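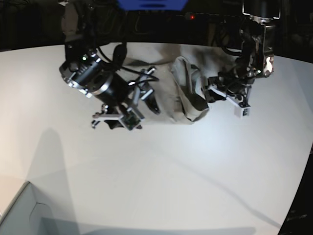

Getting Your Fair Linens and Bunting Ready at Home

Workshop & Kitchen > Fairs and Street Parties > Bunting, Cloths and Signs

Our street party falls in September, so by the middle of summer my kitchen has turned into a laundry, a sewing room and a paint shop all at once, and I love it! I've been getting the stall cloths and bunting ready for the Bako Road party for years now, and I've picked up plenty of little tricks, most of them from doing it the wrong way first. Everything on this page can be done in an ordinary house with an ordinary iron.

Sort before you wash

Tip the whole lot out and make piles by color, then by how grubby they are. Food stall cloths go in their own pile no matter how clean they look. Check for pins! Bunting is always full of pins, and so are cloths that had a price list stuck to them. I run a fridge magnet over each one, and it finds the pins my eyes miss.

Grease, jam and candle wax

For grease, rub in plain dish soap with your thumb and leave it for an hour before the cloth goes anywhere near the machine. Jam comes out best with cold water poured through from the back of the stain. For wax, put the cloth in the freezer overnight, crack off what you can with a butter knife, then lay a paper bag over the spot and press with a warm iron. Keep moving to a clean bit of paper until nothing more comes through.

Don't put anything in the dryer until you've looked at the stain in daylight. A dryer will set it for good, and then you have a cloth that has to be used with a cake stand in the same place forever. (I have two of those.)

Washing bunting without a knot the size of a cabbage

My favorite tip on the page! Fold the string of flags back and forth in a stack, flag on flag, and tie the stack loosely in the middle with a strip of old sheet. Then put it in a pillowcase and knot the top. Use a cool wash with the spin turned down. It comes out damp and creased but still in order, and you can peg it straight on the line from one end.

Felt and paper-backed flags can't be washed at all. Brush those with a dry nail brush and hang them in the bathroom while someone has a hot shower.

If your colors bleed, add them to a bowl of cold water first and see what happens. New red cotton is the worst. Ebise Adugna, who sewed our longest string, soaks every red piece on its own before she cuts it, and her white flags have stayed white.

Quick repairs

- Cut new flags with pinking shears and skip the hem. At the height bunting hangs, no one can tell.
- For a torn flag, iron a scrap of fusible web on the back and trim round the edge.
- Replace stretched tape with cotton bias binding, folded over the tops of the flags and run through the machine in one go.
- Sew a loop at each end. Loops go over a hook in a second, and loose tape ends get tied in knots that have to be cut off.
- Write the length on the end loop in laundry marker. Ours runs from the little 19-foot string up to one that's 70 feet, and you can't tell them apart when they're folded.

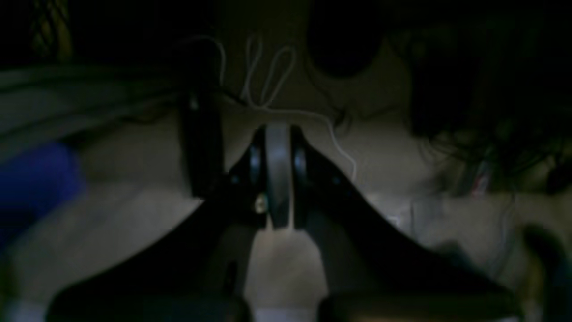 The short strings are the ones everybody wants, by the way, so if you only have time to mend a few, mend those. They fit across the front of a table or over a garage door, and you can always loop two together for a wider gap.

Cloths that stay on the table in a breeze

Sew a small pocket inside each corner, just big enough for a flat washer or a couple of pebbles. Leave the top open so the weights come out before washing. I used to swear by tablecloth clips, and they're fine on a thin folding table, but half the tables people bring have a thick lip and the clips ping off into the grass.

If you're cutting cloths from old sheets, cut them long enough to reach nearly to the ground at the front. All the spare boxes and lunch bags can live underneath, and the stall looks so much smarter!

Signs you can use again

Paint the board with two coats of blackboard paint and let it cure for a couple of days. Then rub the side of a piece of chalk over the whole board and wipe it off with a dry cloth before you write anything. Skip that and the first word you write will leave a ghost on the board all summer.

For rain, I switch to chalk pens and give the board a light coat of hairspray. It holds through a shower. It won't hold through a downpour, so keep a clear plastic bag handy to pull over the top.

Draw your lettering in pencil from the bottom line up if the bottom line is the one that matters, such as the time or the price. I once ran out of room for "2 p.m." and had to put it up the side.

Packing it all away

Wind each string of bunting on a piece of stiff card with a notch cut in both ends, and store the cards upright like records. Roll the cloths on cardboard tubes if you can get them (fabric stores often have a stack out back and are glad to see them go). Everything must be bone dry. If in doubt, give it another day on the line.

Tolera Negash keeps our boxes in his attic, 32 steps up from the street, so I've learned to pack small ones. Put a list inside the lid, and write the same list on the end of the box where you can read it on the shelf. Drop in the spare loops, the laundry marker and a packet of pegs too, and you'll be so pleased with yourself next year when you open it up and can start straight on the stains.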